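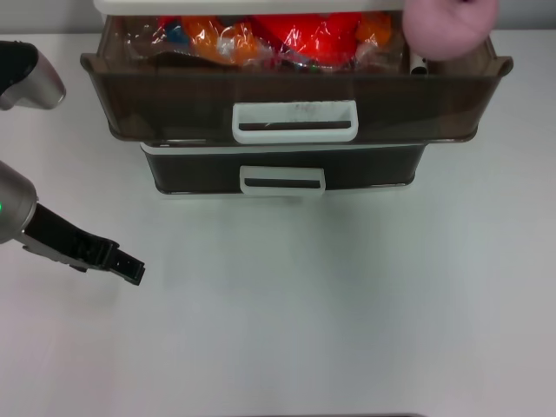

The top drawer, open, with a bag of bright things inside.

How Does a Drawer Work?

By Saodah Pasaribu, for the Brikilthorpe Young Explainers pages

You have opened a drawer before. You may have opened one this morning, looking for a sock, and then opened it again in case the sock had changed its mind. So you might think you know all there is to know about drawers. Let's see.

A drawer is a box with no lid that lives inside a bigger box with no front. The bigger box is called the carcass, which sounds horrible, but furniture makers have been saying it for a very long time and they are not going to stop for us.

When you pull, the drawer slides out. It slides because it is sitting on something smooth. In a big wooden chest this might be a strip of wood called a runner. In a kitchen it is often a metal track with tiny wheels or balls in it. In a small plastic set for a desk or a shelf, there may be no wheels at all, and the edge of the drawer just rubs along a ledge. This is cheap and it works.

The rubbing has a name: friction. Friction is what happens when two surfaces touch and one of them tries to move. Too much of it and the drawer sticks, so you pull harder, and then it comes out all at once and you are sitting on the floor holding it. A little is useful. Without any, your drawers would slide open every time a lorry went past.

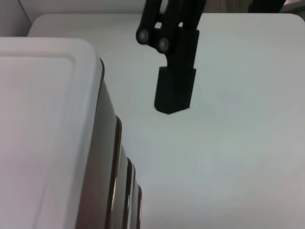

Now for the outside. The carcass has to be stiff, or the drawers would jam. Take a sheet of paper and hold it by one edge. It flops. Fold up a narrow strip along each side and try again, and it stands out nearly straight. Plastic behaves in the same way. A flat lid would bend in the middle when you put a mug on it, but a lid with a raised rim round the edge is a lot stronger, and it uses hardly any more plastic. The rim also stops your pencils rolling off. They find another way down, of course.

Small drawers like these are usually made by squirting hot, runny plastic into a metal mould. The plastic for this sort of job is often heated to more than 200 degrees Celsius, so please don't try it with the toaster. When it has cooled and gone hard, the mould opens and out comes a drawer. Then the mould shuts and makes another one. It does this all day and never gets to put anything in any of them.
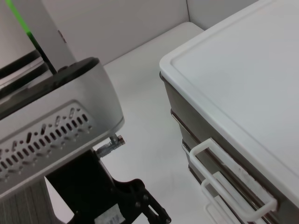

A white plastic drawer unit, seen from above at an angle.

Why see-through?

Some plastic lets all the light through, like a window. Some lets none through, like a bucket. In between is a kind called translucent, which lets some of the light through but won't tell you everything. A smoky brown drawer is like this. You can tell that there is something in it, and perhaps that the something is quite large, but the mess looks much calmer than it really is. I suspect grown-ups invented it.

What about the handle?

A handle gives your fingers something to pull against. Some stick out, some are knobs, and some have a slot cut in them for your fingertips. Pull from the middle if you can. If you pull at one corner, the drawer turns slightly in its hole and wedges itself, and you will blame the drawer.
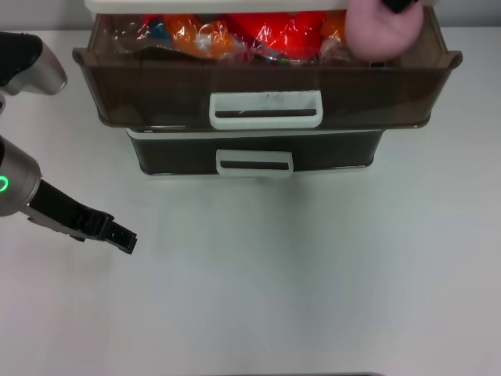 Something pink and plush has the right-hand side. The wrapped things have the rest.

The soft toy question

Hard things keep their shape. Soft things can be squashed, because they are mostly full of air, and the air gets pushed out when you press. So a plush toy will go into a drawer that looks too small for it. Then you let go, the stuffing springs back, air goes in again, and a bit of toy rises over the edge and stops the drawer from shutting.

Bags do something similar. A crinkly plastic bag traps air in all its folds, so the same things can take up more room in a bag than out of it. Press the bag gently with its top open and listen to it sigh.

Try it yourself

You will need an empty matchbox (ask a grown-up for one), a pencil and some cotton wool.

Slide the tray in and out and feel how much it rubs. Next, scribble all over the underneath of the tray with the pencil and slide it again. Pencil lead is made with graphite, which is slippery, and the tray should move more easily. Last of all, fill it with as much cotton wool as you can and try to close it. Keep going until it won't.

Nuria Mekonnen, aged 6, tried this for us and would like it known that she won.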